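Projet Trarnum - Décoration de table et petit conditionnement
Rapport d'avancement destiné à Dresano
Période couverte : mars à mai
Rédaction : Areeba Kazmi, coordination des opérations, atelier Grornix

1. Objet du rapport

Le présent document rend compte de l'état du lot 2 du projet Trarnum, consacré à la préparation des éléments de table pour les réceptions de petite taille. Il fait suite à la note de cadrage transmise au démarrage et porte sur l'inventaire, la préparation des postes, la méthode de pose et les écarts constatés. Les questions de transport relèvent du lot 1 et ne sont traitées que lorsqu'elles ont une incidence sur le stock.

2. Inventaire

Le récolement du stock est terminé. Il recense 458 pièces, tous types confondus : vases, petits contenants ronds, couvercles, nœuds et rubans, supports de cartons. Les pièces ont été réparties en 14 familles, contre 12 prévues dans la note de cadrage. Les deux familles supplémentaires résultent de la séparation des nœuds montés et des rubans au mètre, d'une part, et des couvercles et de leurs contenants, d'autre part. Cette séparation allonge la saisie mais supprime les erreurs d'appariement relevées en mars.

Les textiles clairs ont fait l'objet d'un contrôle distinct. Les nœuds roses présentent des écarts de teinte entre les deux livraisons du fournisseur Ní Bhriain. Ces écarts restent acceptables d'une table à l'autre, mais pas au sein d'un même décor. Les livraisons sont donc stockées séparément et la référence de lot figure désormais sur chaque bac.

3. Préparation des postes

Le décor de référence est monté sur une table à plateau en bois. Aucune nappe n'est utilisée pour ce décor, conformément à la demande exprimée par Dresano lors de la validation de la palette. Le plateau est nettoyé avant la pose, puis le vase est mis en place en premier. Sa position vers le bord éloigné dégage la zone de travail et limite les gestes au-dessus des fleurs. Les petits éléments sont ensuite apportés par l'avant.

La palette retenue associe le blanc, le lavande et le rose pâle. Le vase est rond, blanc et brillant. Le bouquet mêle fleurs blanches et lavande, avec de la verdure légère en complément. Une variante à dominante verte a été étudiée en avril puis écartée pour des raisons de coût et de tenue.

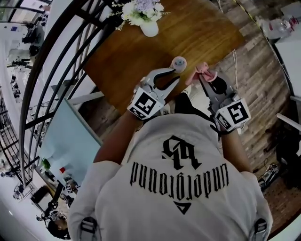

Fig. 1 - Mise en place du décor de référence : nœud rose clair et petite pièce ronde rose et blanche, bouquet blanc et lavande vers le fond du plateau.

4. Méthode de pose

La fiche de pose a été révisée deux fois. La version en vigueur fixe l'ordre suivant : vase, petites pièces rondes, nœuds, cartons. Les nœuds sont saisis par l'extrémité et jamais par les deux boucles à la fois, afin de conserver le volume du tissu. Les pièces rondes sont prises par le pourtour. La face supérieure ne doit pas être touchée après le nettoyage.

L'ordre de pose a une incidence directe sur les reprises. Lorsque les nœuds étaient placés avant les pièces rondes, leur orientation devait être corrigée presque systématiquement. Depuis l'inversion des deux étapes, les corrections portent surtout sur l'alignement avec le bord de la table - point qui n'est pas encore réglé pour les plateaux dont la forme n'est pas rectangulaire.

5. Écarts et points ouverts

- Étiquetage des bacs : terminé pour les contenants, en cours pour les textiles.
- Appariement des couvercles : plusieurs pièces restent sans correspondance. Elles sont isolées et ne sont pas affectées aux décors.
- Fleurs : la durée de tenue du bouquet hors eau n'a pas été mesurée. Le protocole est rédigé, l'essai reste à programmer.
- Fiche de pose : une version abrégée, sur une seule page, est demandée par les équipes de montage.

Le retard sur l'étiquetage des textiles provient du changement de format des étiquettes, décidé après le début de la saisie. Il n'affecte pas la livraison des décors, mais il repousse la clôture de l'inventaire informatique au mois de juin.

6. Budget

Les dépenses engagées restent dans l'enveloppe du lot 2. Le poste « textiles » dépasse la prévision à la suite du remplacement d'une partie des rubans. Ce dépassement est compensé par le poste « contenants », dont la commande complémentaire a été annulée après récolement. Aucun avenant n'est demandé à ce stade.

7. Suite des travaux

Les opérations prévues pour la prochaine période sont l'essai de tenue des bouquets, la rédaction de la fiche abrégée et le montage du deuxième décor de référence. Une décision de Dresano est attendue sur le maintien des nœuds de la seconde livraison Ní Bhriain. En cas de refus, le délai de réapprovisionnement devra être intégré au calendrier du lot 2 avant le lancement du deuxième décor.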